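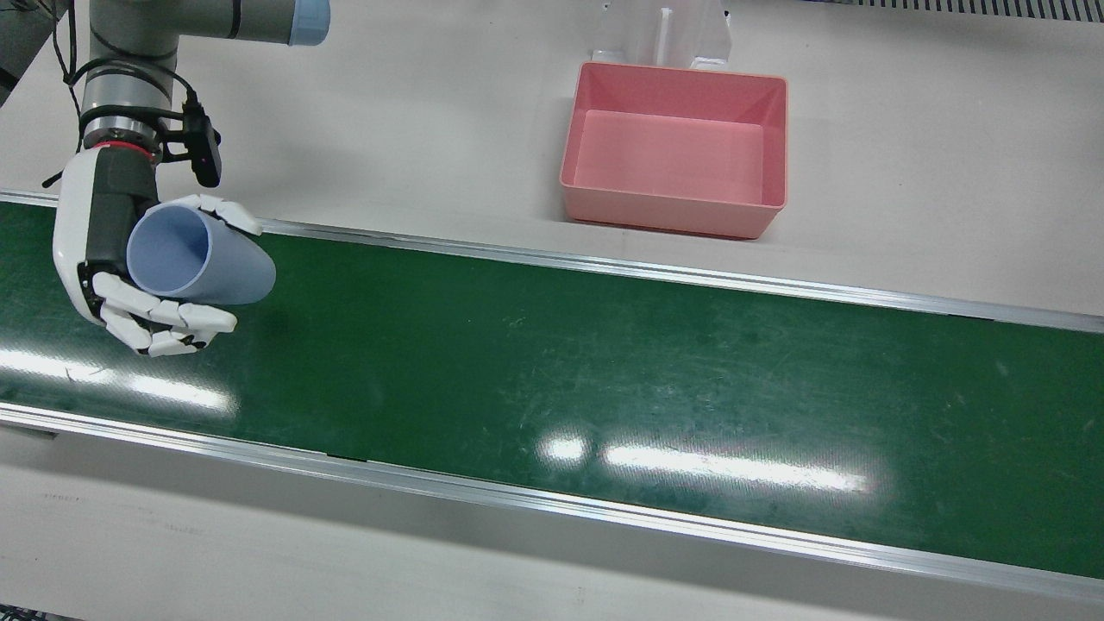

July, notebook 4, drop-height series on the Evness glaze. Second batch mixed this morning from the Preda feldspar, sieved at 79 mesh as before — the finer sieve has a tear near the rim and is out of use until Costel Sandu patches it. Water added by weight, 400 g to the batch, then left to stand until 9:40. The slip was thicker than the first batch at the same water content, so either the feldspar is drier or the scale has drifted again. For portioning, a light plastic cup, like the light blue one over the green belt, is preferable to the steel beakers: it can be squeezed slightly at the lip, and the last of the slip comes away without scraping. Tare it each time. The cups differ from one another by more than the tolerance on the colorant.

Viscosity by flow cup: first batch 31 s, second batch 44 s. Added water in small amounts until the second batch came down to 33 s and stopped there. Total addition not recorded separately, my error. Weigh the wash bottle before and after next time.

Tiles: nine dipped, Bulik body, bisque fired. Two pinholed on the left corner before drying was complete. Set aside, not refired. The rest look even, with a slight ridge where the tongs held.

Kiln loaded on the middle shelf only. Cone packs front and back. The back of the Bretska kiln ran cool on the last firing, so the controller offset stays where it was until the cones are read.

To do:
Check scale against the 400 g reference.
Ask Costel about the sieve.
Relabel the feldspar bin — old and new stock are mixed at the bottom and the date on the lid is wrong.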